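Kirdale Garment Care Label Text, data card

Summary
Kirdale is a table of care instructions transcribed from the sewn-in labels of secondhand clothing. It holds 300 records in three languages (English, Finnish, Czech). Each record is one label. The table is meant for work on text normalization and unit parsing.

Maintainers
Hongmei Tang (schema, releases)
Aarne Niskanen (Finnish transcription)
Štěpánka Ondrejka (Czech transcription)

Files
labels.csv: one row per label, UTF-8, comma separated
symbols.csv: lookup table for the 28 care symbol codes
CHANGES.txt: release notes

Fields
label_id: integer, stable across releases
garment_type: trousers, shirt, knitwear, outerwear, other
lang: en, fi, cs
text_raw: transcription with original line breaks stored as a pipe character
text_norm: lowercase, units expanded, line breaks removed
fiber: fiber names and percentages, semicolon separated
wash_max_c: integer, empty if the label gives no temperature
symbols: list of codes from symbols.csv

Jeans and chinos are both coded as trousers. Color is not recorded.

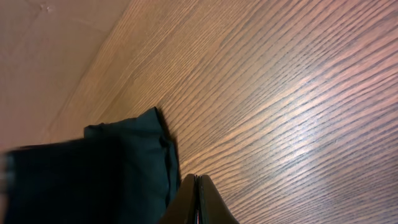
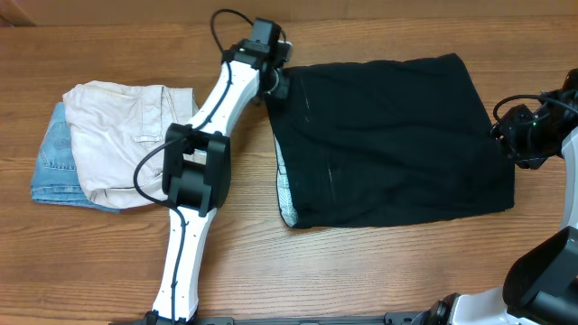 Transcription rules
Type what is printed, including spelling errors. Mark an unreadable character with a question mark. If more than half of a line is unreadable, replace the whole line with [illegible] and leave text_norm empty. Do not restore missing accents in text_raw. Accents are restored in text_norm only.

Each label was typed twice by different people. Disagreements were settled by Teemu Saarela. In 27 records the two versions could not be reconciled, and these carry the suffix _u in text_raw.

Known problems
Fiber percentages do not always add up to 100. Linings are listed after the shell with no separator on many Finnish labels.
wash_max_c was wrong for label_id 212 before release 3.
The Orden parser drops the pipe character on import. Use the quoted export option.

Contact
Send corrections to Hongmei Tang with the label_id in the subject line.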